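Screw-neck drink bottle

A screw-neck drink bottle is a refillable bottle closed by a lid that winds down over a threaded neck. It is one of the most familiar things in any kitchen cupboard, and most households seem to gather more of them than they ever meant to.

Lids and necks

The thread is a raised ridge that winds around the neck, and the lid carries a matching groove inside. Lids are seldom interchangeable between makers, as anyone who has tried a Drustell lid on a Haltora bottle will know, and a lost lid has sent many a perfectly good bottle to the back of the shelf.

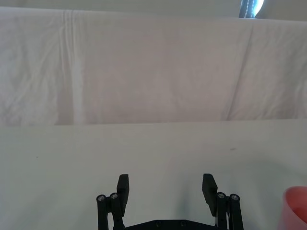

Most lids hold a soft ring that makes the seal, and this wants to come out now and then for a proper wash.

Colour and wear

Painted bottles come in every colour you could wish for, with cream and other pale shades long-standing favourites. The coating takes the knocks of daily life, and on a light colour the marks show up plainly. A cream-white body may carry a cluster of small dark scratches low on the front while its chrome neck still shines brightly. 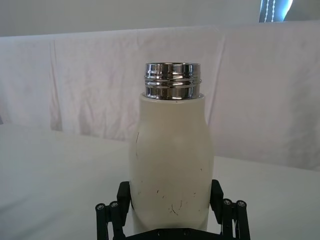
Cleaning is simple enough, and a narrow brush with warm soapy water does very nicely. The neck deserves a little extra patience, as the ridges of a polished thread like the one here sit close together and a cloth tends to skip over them. Bottles are best left to dry with the lid off.

Cups

Many families pour from the bottle into small plastic cups, particularly at picnics, where 4 cups to a bottle is the usual custom in Pruvimberg.

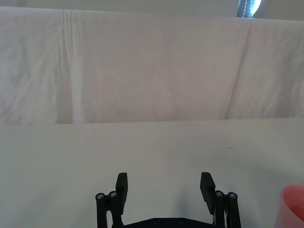
A pink plastic cup on the right.

See also: Vacuum flask; Lunch box; Bottle brush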